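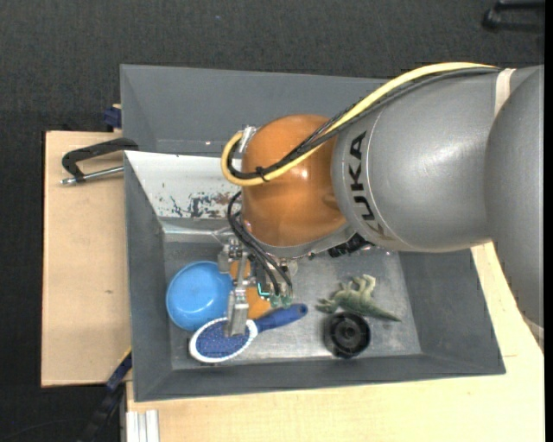

Call for participants: open day at the Stilla picking hall, Tredlow

Stiltberg is looking for people who want to take part in our open day in May. We do not need experts. We need people who will come, look at the robots, try some short tasks with us and tell us their opinion in their own words.

What is it about?

Stilla is our project on picking mixed objects from a bin. The objects are everyday things: bowls, brushes, toys. In a factory a robot often takes the same part the whole day and knows where it lies. In our hall the things lie in any position, one on the other or beside each other, and every round is different. We want to show this work to the public and also to learn how visitors understand it when they see it for the first time.

We have places for 62 participants. They will be divided into small groups, and each group stays with us for one morning or one afternoon.

What will you do?

First there is a short safety talk, which is obligatory for everybody. After this your group goes to the robot cell and watches a demonstration from behind the yellow line. The operator explains each step and you can interrupt with questions at any time.

Then comes your part. You will put objects into the bin in the way you like, and the robot will try to take them out. You can make it easy or difficult. Before each try we ask you to write on a card whether you think the robot will manage it. We collect the cards and compare them later with the results. Please do not worry about right or wrong guesses — we are interested in what people expect.

At the end we sit together for coffee and a group talk. The talk will be recorded in sound only, and the recording is used only inside the project.

Who can take part?

Everybody from 16 years. Participants under 18 need a signed form from a parent. You should be able to stand for 10 minutes at a time, but chairs are available and the hall has no steps. The explanations are in English. If you need another language or a sign interpreter, write this in your application and we will try to arrange it.

People who work with robots in their job are welcome to visit the hall in the public hour after 4 p.m., but we can not accept them for the groups.

What do we offer?

Lunch or cake, depending on your group, and a voucher for the Heydari bookshop in Tredlow. We also pay the bus or train ticket inside the region, so please keep it and bring it with you.

What should you bring?

Closed shoes, please. Long hair must be tied. You may bring one object from home for the bin, if it fits in two hands and is not made of glass, not sharp and without liquid inside. Objects can get scratches, so do not bring anything that is dear to you.

How to apply?

Send us a short message through the contact form on the Stilla page. Write your name, your age, whether you prefer morning or afternoon, and one or two sentences why you want to come. A CV is not necessary. The form closes at the end of April, and we answer every message, also when the groups are already full.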